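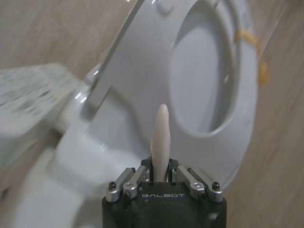

Posted by Mayu Onishi

I've had a robot arm helping with the bathroom since August, and people keep asking me how I keep it from grossing up the rest of the house. Rules! I have a whole sheet of them taped inside the linen closet, and here are the ones I'd fight for.

The bathroom finger stays a bathroom finger. Mine is the beige one, and it never goes near the kitchen, not even "just for a second" to nudge a cup. If you share the arm between rooms, keep 2 sets of fingers in separate lidded tubs and write the room on the lid in big letters.

Lid up and seat down before it starts, and do that part yourself. Then go slow. I run toilet jobs at the lowest speed my arm has, and I teach it to stop short of the seat and wait for my okay before it touches anything.

Look at the seat rim first, all the way around. Orange-yellow marks like the ones on the right side of this seat are easy to miss when you're only thinking about the bowl (guilty). I put the rim first in the routine and the bowl last, and never let it go back the other way with the same pad.

If your toilet has a side control panel, mark it as a keep-out zone. Give it a generous margin, too. My friend Kwesi skipped this and got a bidet shower at 6 a.m.

Power off before you wipe down the gripper. Damp cloth, never a spray, and go gently into the pivots on those silver linkage bars, where gunk loves to hide. Dry it right away with a second cloth.

And kids and pets out, door closed, every single time. Our cat thinks anything that moves is a toy!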